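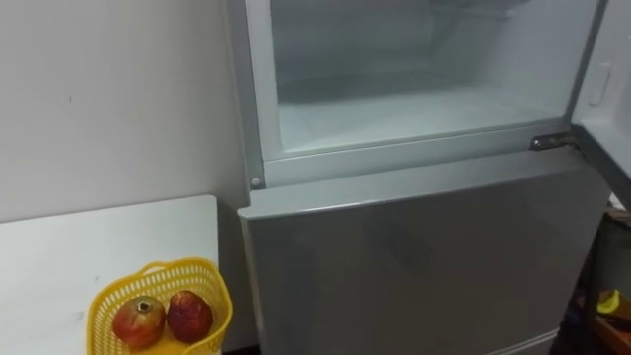

Home | Food | Interviews | Shop

She ran the fish counter at Murken for 82 weeks then quit to sell soup. Why soup? "Cheap to make, people are kind about it." Betis, her stall, opens at 5. Leeks, barley, not much else. Menu changes when she's bored. No stock kept back, she says, an empty freezer with the door hanging open suits her fine. "Cook it, sell it, go home."

Best night so far, 85 bowls. Worst was in September, rain, teh awning leaking. "I sold 5. Ate one myself." Next up a second pot. Maybe bread.

Share 5 | Comments 0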